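Home | Diary | Older entries | Contact

September, evening

Today I put in order my work table, finally. I have postponed this since we moved to Galldale, and every morning I told myself that I will do it after the coffee. The table is white and it shows every mark, so last month I bought a dark mat in the Zarker shop, and now it covers most of the top. I was afraid it would make the corner gloomy. It does not, and I like how the things look on it.

The drawers took me the most time. I found 15 pens and only 2 of them were still writing. I found also the receipt from Iordache for the desk lamp, which I was looking for in spring, when I wanted to return it. Now it is too late and I keep the lamp.

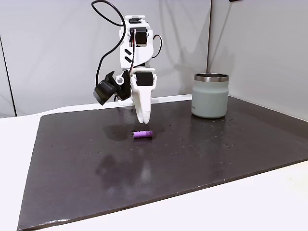
The mat with the small purple piece and my green tumbler.

The tumbler has its place at the back of the mat, standing to the right. It is sage green, a color I did not choose for myself before, but I become fond of it. At my old desk I had always a glass near my elbow, and two times I spilled it on my papers. I hope that in the back it is more safe.

The purple piece is ridged all along, light like lavender on the top. I wanted to put it in the drawer with the other small things, and then I left it out. It is a nice color against the dark.

In the afternoon I went through the papers. The letters from Zillusico I put in one folder, the bills in another. There is still a box under the window which I did not open. Tomorrow I must buy envelopes and call about the heating.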